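FAQ: Renting a Desk at Pedley

Questions people ask me, mostly by email

Can I just show up and try it?
Sure! Your first day is free. Drop me a line the night before so I can put you on the door list (the buzzer is labeled Gustonden, the old tenant, and I keep meaning to change it).

What are the hours?
The doors open at 8 and I lock up at 7. Monthly members get a key code and can come and go whenever they like, weekends too.

Is it noisy?
Mornings are pretty quiet. After lunch people start chatting, and I'm usually the worst of them, sorry! If you need silence, grab a desk on the Virnatov Street side.

Can I take calls at my desk?
Short ones, yes. For anything longer, please use one of the phone booths by the kitchen.

Do I get the same desk every day?
Only on the monthly plan. Day passes are first come, first served, and the window seats go fast.

Can I get my mail there?
Yep, monthly members can use our address. I sort it after lunch and leave it in the slots by the printer.

Is there parking?
We don't have a lot of our own, but the Mousavi garage next door sells day tickets. Bikes can come inside.

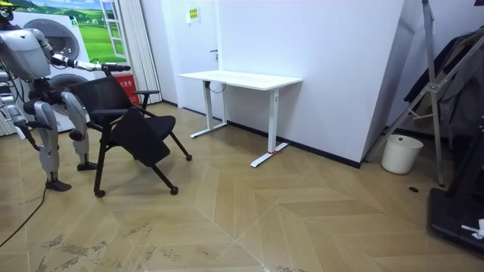

Can I bring my dog?
I'd love that, but the lease says no. I've asked twice and I'll ask again in October when it's up for renewal.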